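Umlow: serial sensor logger for small microcontroller boards

Umlow reads analogue and digital sensors on a small board and writes timestamped rows to a host computer over USB serial. It consists of a firmware sketch and a host program. The two share one plain text protocol, so either can be replaced.

Status

Stable for temperature and light sensors. Pulse counting works but drops counts when the sampling interval is very short. See Known issues.

Contents

firmware/ – the sketch and its pin definitions
host/ – the logger, written in Python
docs/ – wiring notes and the protocol grammar
samples/ – short logs for testing a parser

Wiring

Connect the temperature sensor's output to analogue pin A0 and its ground to the board's ground. The light sensor is a photoresistor in a voltage divider, with the centre of the divider on A1. Pulse input goes to digital pin 2, which has the interrupt. Do not move it to pin 4 without editing pins.h; the sketch will compile and the count will stay at zero.
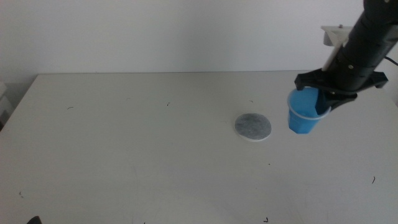
Keep sensor leads short and away from motor supply wiring. If readings jump when a motor starts, fit a decoupling capacitor across the sensor's supply pins before changing anything in software. Software averaging is available (AVG_COUNT in config.h, default 9) but it will hide a wiring fault.

Running the logger

Upload the sketch, close the Serial Monitor, then start the host program with the port name as its only argument. The port cannot be shared. On Linux the user must belong to the group that owns the serial device, usually dialout.

The board resets when the port opens. The logger discards everything up to the first header line, then writes rows until it is interrupted. Press Ctrl-C to stop; the last complete row is flushed before exit.

Row format

Each row has four fields separated by commas: milliseconds since reset, channel name, raw value, status. Status is OK, RANGE or STALE. Raw values are not converted on the board. Calibration is applied on the host from cal.txt, one line per channel – a missing line means the raw value is passed through unchanged. 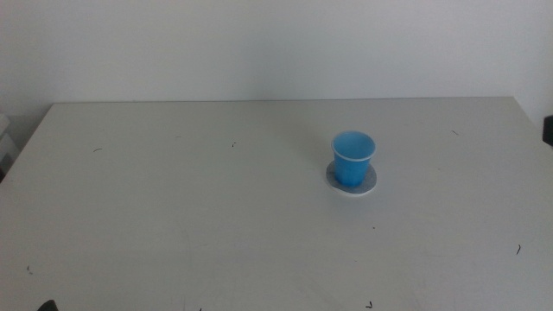 Blue cup on a round grey disc.

Known issues

The millisecond counter wraps on long runs. The host handles one wrap per file and no more.
STALE is reported once for each channel at startup. Ignore it.
Version 3 logs cannot be read by the version 2 parser.

Maintainers

Firmware: Malsha Miah. Host program and protocol: Relu Filip. Send patches against the main branch and include a sample log recorded with the change applied.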